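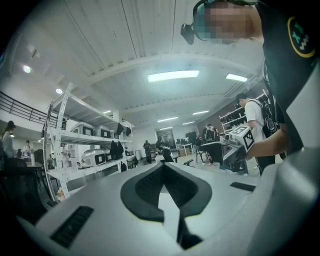
Put the part about the crying on the website, Szczepańska told me when I said I was finally rewriting this page, because if I'd known other people cried over rye I would have signed up years ago.

By Elżbieta Ostrowski
October 22, 2022

So, the crying first. People do get upset over rye. It's sticky, it doesn't stretch, it looks like wet cement, and if you've come from white flour you will be sure you've ruined it. You haven't. Wash your hands (cold water, never hot, or you'll be scraping your sink for a week) and come sit down with me for a minute.

I'm Elżbieta, and I run Loseo, a small bread school in Anthorpe. We teach people to bake the kind of bread you can eat every day. I started it after eleven years of working nights in a wholesale bakery out on the Drillow road, where I shaped so many dinner rolls that I used to do it in my sleep. My husband would wake up and find me rolling the corner of the blanket. I liked that job a lot, mind you. I liked the radio and the quiet parking lot at four in the morning, and I liked the first coffee after the ovens were loaded. What I didn't like was that I never met a single person who ate the rolls.

The first class was in my own kitchen, with people on mismatched chairs and one oven that ran hot on the left. I burned half of what we made. Everyone took it home anyway and two of them came back the next month, so I figured I had something. The kitchen got too small pretty fast, and in May of the second year I signed the lease on what used to be a shoe repair shop. We still get folks coming in with a boot in their hand. If you're one of them, I'm sorry, and I do know a good place over in Drillow, just ask.

The name, since everybody asks: Loseo doesn't mean anything. I wanted a word that was short, that I could spell over the phone, and that wasn't a pun on dough. I had a list of puns. My daughter took the list away from me.

What we teach

The beginner class is called Plain Loaf, and that's what you make. Flour, water, salt, yeast. It costs $210 for the whole course and that covers the flour, your pan (yours to keep) and lunch, which is usually soup, plus whatever came out of the oven that morning. You don't need to know a thing before you show up. I mean it! We've had people who had never turned on their own oven, and one man who stored sweaters in his.

After that you can go on to sourdough, or to rye, or to the holiday class, where we do braids and sweet buns and a poppy seed roll that my grandmother would have had opinions about. She thought I was stingy with poppy seeds. I have since fixed this, maybe too much. If you have a poppy seed between your teeth for two days afterward, that's on me.

I teach with a scale and not with cups. I know, I know. I grew up with cups too, and my mother used a chipped mug that nobody was allowed to wash with soap. But a cup of flour is a different amount every time you scoop it, and when a loaf goes wrong I want to be able to work out why. Our plain loaf takes 300 grams of water, and once you've weighed it a few times you'll start to know what it looks like in the bowl. Then you can go back to your mug if you want. I won't come to your house and check.

What we don't do is rush. There's a lot of waiting in bread, and I've quit trying to fill it up. Early on I had handouts and slides and a little talk on the history of wheat, and I could see people's eyes going soft. Now, while the dough rises, we drink coffee and talk. Somebody usually has a recipe from a relative with half the steps missing, and we all try to guess the rest. I've learned more from those talks than from any book — a good half of the rye class came out of them, including the trick with the cold tea, which I had never seen anywhere before.

The starter

Yes, you can have some. It's in the blue crock by the back door, it's alive and it's greedy, and I'm always happy to get rid of a jar. Bring your own jar with a lid that doesn't screw down too tight. I learned about tight lids in my car, in summer, and I still find bits of it in the seat belt.

Feed it when it looks sad. If you forget it in the fridge for a month and there's gray liquid on top, pour that off, give it fresh flour and water, and leave it on the counter overnight. It'll probably forgive you. If it's pink or fuzzy, throw it out and come get more. I won't ask questions.

How we keep the lights on

I get asked about money more than you'd think, mostly by people who are daydreaming about opening a place of their own. I'm glad to talk about it. Classes pay the rent and flour. The Saturday-style open bake we tried for a while lost us money and I miss it terribly. The big deck oven was bought used, for $3510, from a pizza place that was closing, and getting it through our front door meant taking the front door off, and then the frame, and then a bit of the wall. You can still feel the draft there in winter. Stand near the oven.

We also keep a few free spots in every Plain Loaf class for anyone who can't swing the fee. There's no form. Write to me and say you'd like one, and if there's a spot it's yours, and if there isn't I'll put you down for the next round.

A few last things people write in about. Kids are welcome from age 11 if they come with a grown-up, and they are usually better at shaping than the grown-up. We aren't a gluten-free kitchen, there's flour in the air all day long, so please don't risk it. Wear shoes you don't love. Parking is behind the building, past the dumpsters, and the sign that says it's private is from the shoe repair days — ignore it.

And Szczepańska's rye, by the way, is very good now. She brings me a heel of it whenever she's passing, wrapped in a dish towel, and I eat it standing up with too much butter.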